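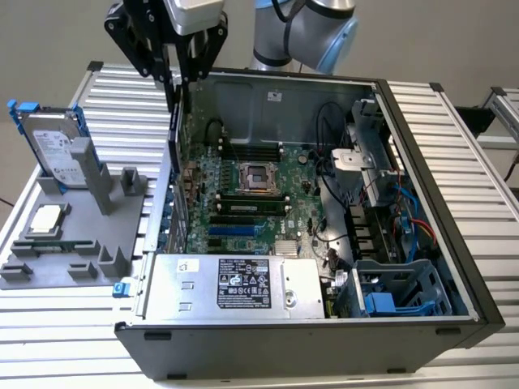 Inside the Old Towers – Drestport Bench Gallery

Welcome to the June page, and thank you for stopping by again. I have been putting these galleries together for the Drestport Repair Bench for long enough that I ought to be quicker at it, but I like to sit down with a cup of tea and write a bit more than I was asked to, so please bear with me. This month is all about desktop computers with their side panels off, and if you have only ever seen one from the front, with a power button and a sticker or two, I hope you will enjoy seeing what was humming away under your desk all those years.

The big desktop on its side

A Dell board, going by the white lettering, and a good roomy case to work in. I do love a tower laid flat like this with everything facing the ceiling, because you can lean over it the way you would lean over a jigsaw puzzle.

The processor is out and the socket is open in the middle of the board, which always makes me a little nervous. Please, if you do this at home, keep your fingers and your sleeves (and your cat) well away from those contacts. I once spent a whole evening with a magnifying glass and a sewing needle over one that I had brushed with a cuff, and I would not wish that on anyone.

One green memory module is still sitting in the lower bank of slots. People often ask how memory comes out, and it is one of the friendlier jobs. You press the clips at the ends outward, the module lifts a little, and then you take it by its edges and draw it straight up. Put it in an anti-static bag right away and write on the bag what it came from. I used to trust myself to remember, and I have a drawer full of mystery modules to show for it.

The bright blue expansion slot is my favorite thing on this one, I will admit. I know the color makes no difference to how anything runs, but after a row of black slots it is such a cheerful thing to find! Refilwe Ndlovu says I would pick a computer by the color of its slots, and she is probably right.

The power supply is the big silver box, and it gets its own paragraph because of the question we hear most at the counter. No, we do not open them. They can hold a charge after the cord has been pulled, so we take them out whole, test them whole, and if they fail they go off whole to the recycler in Tindall. The rest of the computer you are welcome to learn on with a screwdriver in your hand, but leave that box shut.

And do look for the little round coin-cell battery before you put an old board on a shelf. It keeps the clock and the settings, and on a machine this age I would swap it as a matter of course. They cost next to nothing, and a flat one can make a perfectly good computer forget what year it is every time you turn it on.

A few words on dust

Every tower that comes through gets the same treatment on the back step: a soft paintbrush first, then short puffs of air, with a finger held on any fan so it can't spin. Refilwe does most of these and comes in looking as if she has been baking. If your own computer has been getting loud, try this before you spend money on anything. Shut it down, unplug it, take it outside and be patient with the heatsink fins, where the fluff packs down like felt.

What we keep and where it goes

Memory goes in the Jallus drawers by the window, sorted by type and then by size. Screws go in the old candy tins, long ones and short ones apart (mostly!). Cables are tied with a twist of cotton tape and hung on the pegboard, and bare boards stand upright in the Brallov rack with a sheet of card between them. We passed 90 boards in that rack this spring, and it holds 100, so if you have been meaning to come and ask for a spare, now would be a lovely time.

Hard drives are a separate matter. Whatever comes in with a drive has it taken out and given back to the owner at the counter, or wiped while they wait if they would like us to reuse it. Bring a book if you choose the second – it can be a long wait and our magazines are not new.

If you would like to bring something in

We take desktops in any condition, with or without the side panel, and you don't need to know what is wrong with it. Cords are welcome too. Monitors we can only take by arrangement, as the back room has just so much floor. There is a charge of 5 dollars for testing, and it comes off the bill if we go on to fix it. You will find us at 142 Mill Street, through the green door and up the ramp, from ten in the morning.

Next month's gallery will be printers, if I can face them. Send me your own pictures of opened-up machines in the meantime and I will gladly find room for them.

Līga Raudsepp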